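3.2 What people keep

I went into this expecting tidy answers about why families hang on to old kitchen things, and I didn't get them. We had 68 households in Tuncer, and most talked for ages – lovely for me, less so for Randa Srour, who typed it all up. 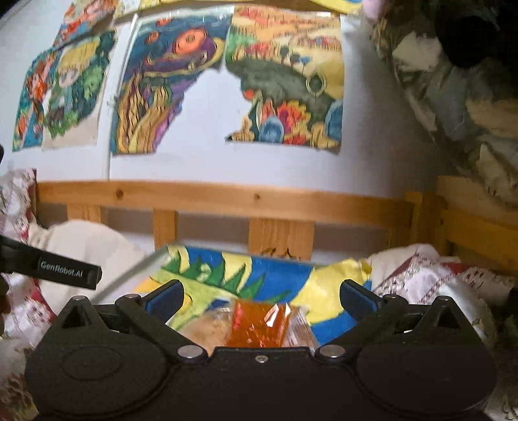
Children's tableware came up far more than I'd guessed. Parents kept it long after the children had grown (see Figure 2), and a few still used it for keys or post.

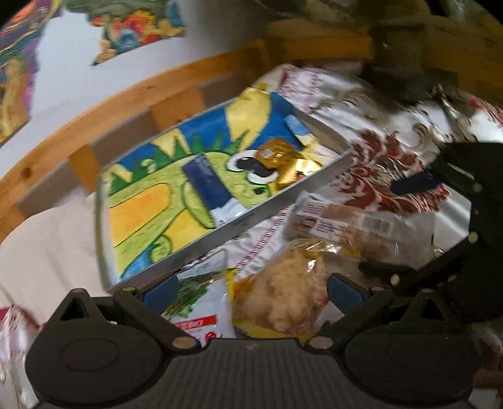
Figure 2. Shallow tray with a green cartoon creature printed on the inside.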